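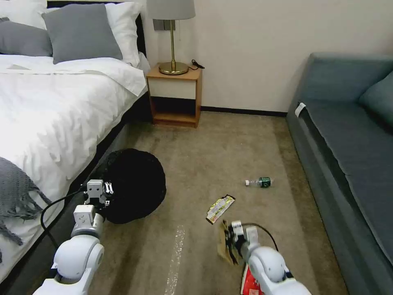

Need a quicker order for doing the spare room between guests, plus help with the carpet. We let it through a small agency in Nendeck, guests out in the morning, next lot in same afternoon sometimes, and I've got work in the middle. Usual leftovers are on the floor, water bottle on its side, a snack wrapper, that kind of thing, then the bed and sofa to sort, then hoovering. I keep doing it in the wrong order. Make the bed, then find crumbs in the sofa, then the crumbs end up on the duvet. Takes me 85 minutes start to finish and I'm sure it shouldn't.

Also the throw. Grey knitted one with tassels, goes across the bottom of the bed and hangs over the side. Tassels get in the hoover every single time. Do people take it off first or just tuck it up?

Two more things. The lamp flex on the bedside table, it's black, and it shows up on the pale wood whatever I do with it. And is it ok to do the rubbish first and leave it standing in the middle of the carpet while I get on, or does that just make more mess?

Thandeka Visser
Posted August 10, 2020
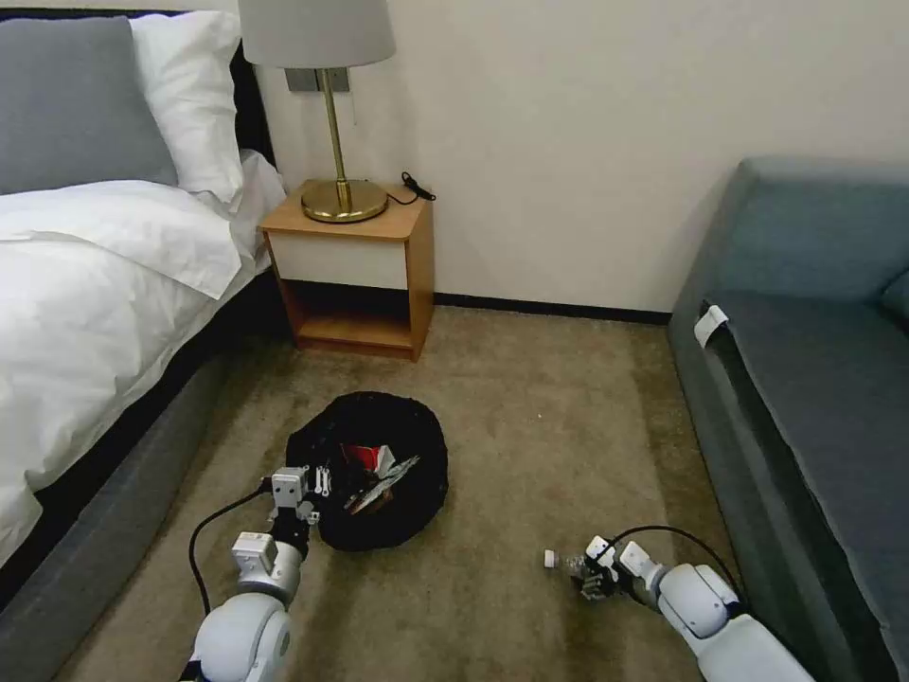

Nosipho Lekota replied

Used to do rooms at a guest house so this is how we did it. Quick version, am on my break.

Rubbish first, yes. Open bag or bin in the middle between bed and sofa is fine, you can reach both sides from there. Take it out of the room before you hoover though. Don't hoover round it.

Then sofa, before the bed. Lift the back cushion, run your hand down the gap, brush everything ONTO THE FLOOR. Floor is last so it doesn't matter. Sofas are where you find the earrings and chargers. Mine was a set of car keys once and they were already at the airport.

Then strip the bed, everything. Pillows go on the sofa, which is clean now. Throw goes on the sofa as well. That's your tassel problem gone.

Dust next. Lamp base, top of the bedside table, and the open shelf under the drawer, people forget that one. Open the drawer too!! Wipe the light switch.

Hoover while the bed is stripped. Nozzle right along the bed base and the skirting, dark skirting shows fluff something awful.

Make the bed last, throw on at the very end. Then walk backwards out of the room so you don't leave footprints in the pile, if you care about that. I did, my boss did anyway.

If you have two sets of bedding it's much faster, you're not waiting on the drier. 85 is long for one room. Should come down a lot once you stop doubling back.

Pieter Dlamini replied

Just cable tie it. Flex goes down the back leg of the table, one tie at the top one at the bottom, done. Or a white flex, any lamp shop.

Wouldn't bother with the throw at all personally. More washing.

Thandeka Visser, follow up

Thank you Nosipho!! Tried it in that order yesterday and it's so much better, hoovering with the bed stripped makes sense now you say it. Pieter I like the throw, it's staying, but will get the ties.

Now the carpet. There's darker patches on it, worst near the middle and over towards the bedside table, and there's a strip of tape stuck down as well. Bit worried what's going to come up with it if I pull. Carpet is a beigey grey so everything shows. Had a bottle of Kevau foam recommended by my sister in law – anyone used it on a pale carpet? Don't want to end up with one bright clean circle and the rest looking worse.

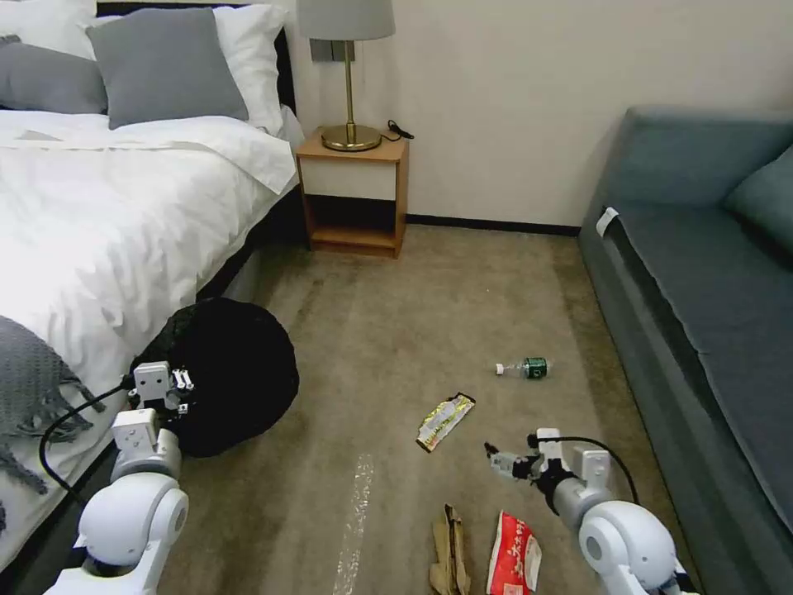
Rūta Lapiņa replied

Tape first, then patches.

Peel it back on itself, low and flat, slowly. Not straight up, you'll pull tufts. If it leaves sticky behind, put a bit of white spirit on a cloth (ON THE CLOTH, not the carpet), dab, then washing up liquid in warm water, dab again, blot dry. Test somewhere under the bed first. Window open.

Patches depend what they are. Tea and coffee usually shift with warm water and a drop of washing up liquid, blot with a white towel, keep moving to a clean bit of towel. Don't rub. Greasy ones, bicarb, leave overnight, hoover. If you don't know what it is try the plain water one first and see if any colour comes off on the towel.

Havent used Kevau so can't say. Any foam though, I'd do the whole walkway between the bed and sofa and not the spots, otherwise yes you get your bright circle. Ask me how my hallway looks.

Needs a full gap between guests to dry. February I left one shut up overnight and it smelt of dog for days, we don't have a dog.

If none of that works hire a machine for the day. We got ours from Inholm, bring the deposit slip back or they argue.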